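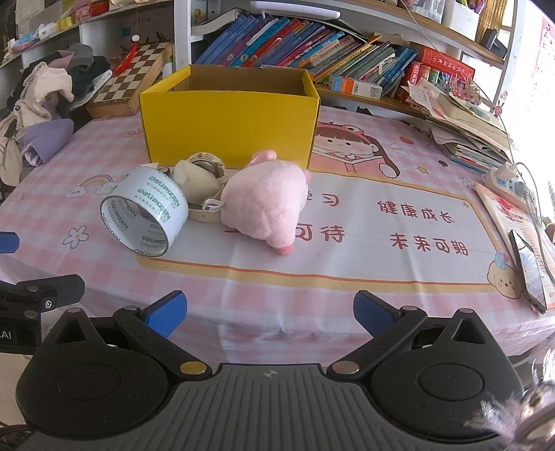 Progress report: hand-held grippers, set-up and upkeep

Prepared by Vernon Nguyen for Agnes Moen, McKinnon fund
Period: October to December

Dear Agnes,

A very good quarter, and I'm pleased to be writing this one! When we last reported, the Plullcombe grippers were coming back from people's homes with worn pads and stiff arms, and we had no proper routine for looking after them. We have one now. It is short, it works on a crowded kitchen or bedroom table, and the people doing the home sessions are using it without ringing me up first.

The job itself hasn't changed. Our recorders take a gripper in each hand and handle ordinary household things (packing a box is the task we have leaned on most this quarter) and the recordings go to Jerside for checking. What your money paid for since October is the upkeep side, so most of this report is about that.

Pads

The blue rubber pads are the part we replace most. We had been changing them when somebody noticed they looked tired, which was usually a week too late. They are now checked at the start of every session: close the jaws slowly and look at where the two pads meet. If one tip lands ahead of the other, the pad comes off and goes back on straight, and if it still won't line up it gets a new one. We have 18 pads in the drawer as I write, enough to see us through to spring.

Soft toys have been our best test of a fresh pad. Plush leaves fluff on the rubber, and a fluffy pad lets go of smooth things like tape rolls and watch straps. A wipe with a damp cloth between objects fixes it. We tried a sticky lint roller as well and I can't recommend it, it left a film that took longer to get off than the fluff did.

Arms and pivots

Agnes, you asked in the summer why the left-hand gripper always seemed to be the stiff one. It took me far too long to find out, but the answer is that we were overtightening it. The pivots want to be just firm enough that the arms don't rock sideways. I've marked the right position with a dot of paint on each tool, so anybody can see at a glance if one has moved. Since then only 2 pivots have needed attention, both on the same gripper, and both were sorted in the session with the small screwdriver from the kit bag.

Opening and closing

Each session now begins with the same routine. Open the jaws fully, close them fully, do it again slowly, then check on the laptop that the width reading returns to zero both times. If it doesn't, zero it and repeat. The whole thing takes less time than making the tea. Before we did this, Jerside were sending recordings back with the jaw width drifting and we only heard days later. They accepted 478 recordings this quarter, and the drift complaints have dried up since the routine went in. I can't tell you how happy that made everyone on a wet Thursday.

Setting up in real homes

We went back and forth on whether to clear the table first. We've settled on leaving the room as the family has it and making space only for the task. Patterned cloths, piles of books, chargers, all of it stays, provided there is room to move both hands. The one firm rule is that cables are kept out of the way of the arms.

Money

Spending is in line with the plan. Pads came in under, screws and spares a little over after I bought a second set of pivot caps. The calibration block from Clirnden was the largest single item and has already earned its place in the bag.

Not finished yet

The printed upkeep card is still in draft. It has grown to two sides and I want it back down to one before it goes out. We also haven't settled how to log pad changes. At present it's a notebook, which is fine until the notebook is in one bag and the gripper in another. A shared sheet is being tried in January.

Next quarter

We'd like to train 12 more recorders, with half a morning each on upkeep before they handle anything else. I'd also like to try a slightly thicker pad, as the thin ones wear first at the very tip. Could you let me know whether the spares line can carry that, or whether you'd want a separate request?

With thanks,
Vernon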